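Laundry night at the robotics club: our T-shirt folders get going again

If you've wondered why there are piles of T-shirts at the Zaltunico robotics club lately, I can tell you, as I've been folding most of them.

Our student group has entered the folding class of the Jurirwood Cup, which comes round in March, and we've spent this term teaching a program how people handle clothes. The way we do it is simple enough. You take a handheld gripper in each hand, pick up a shirt with the clamps instead of your fingers, and do the job as neatly as you can manage. Each go gets saved, and the program learns from the whole heap of them. We're up to 3802 goes now, which sounds like loads until you hear that the older students reckon we'll want at least double that before the Cup.

I joined in thinking it would be the easy job (the others were soldering, and I'm a menace with a soldering iron). My first evening put me right! Picking a shirt up is fine. Getting hold of two corners that actually belong together is another matter, and sleeves have a habit of tucking themselves under just when you've got everything lined up. My wrists ached all the way home on the bus. I'm much quicker these days, though still not as quick as the second-years, who can get through a pile while arguing about football.

The class has 2 rounds. In the first, every team gets the same shirts laid out flat. In the second they come in a heap, straight out of a basket, and your machine has to find its own way in. We did well at the flat round in our last practice — 13 shirts folded before the time ran out, a club best — and then came badly unstuck on the heap, where Arum kept grabbing two shirts together and trying to fold them as one. Arum is what we call our folding program, by the way. The name was picked before my time and I quite like it.

So the plan for the next few weeks is heaps, heaps and more heaps. We're also doing a lot of dark colours, as Arum was brought up mostly on white shirts and gets muddled by navy and black, where the creases don't show up so well. If you have old dark T-shirts in any size, please bring them along. Holes are fine. Ones with sequins are not, sorry, we've tried.

The final is being held in the Lauritsen building, the big brick place with 1896 over the door, and I'm told the hall is freezing, so I'll be packing a jumper. Supporters are welcome and there's no charge to come in. Doors open at 10 in the morning, and folding starts half an hour later.

Before that, we're having an open evening where anyone from the college can have a turn with the grippers. It starts at 6 and you don't need to know anything about robots, or about folding for that matter. My own mum has seen my wardrobe and finds the whole thing very funny. Put your name on the sheet by the club door if you fancy it, and eat first, because the vending machine is out of order again.
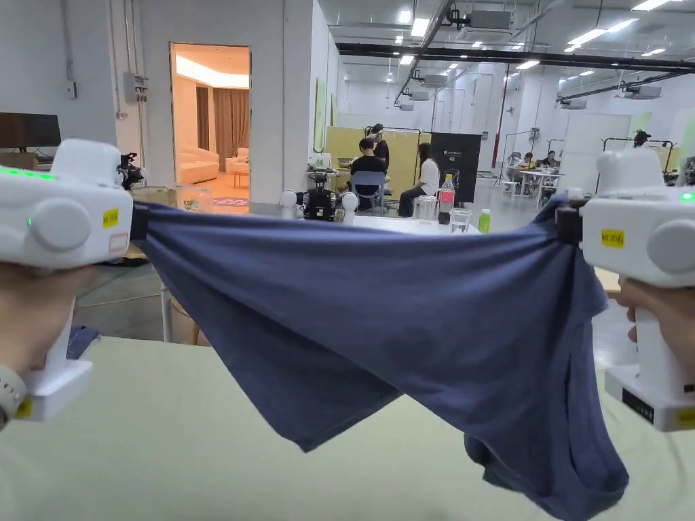
A navy T-shirt held between the two grippers at the club's folding table.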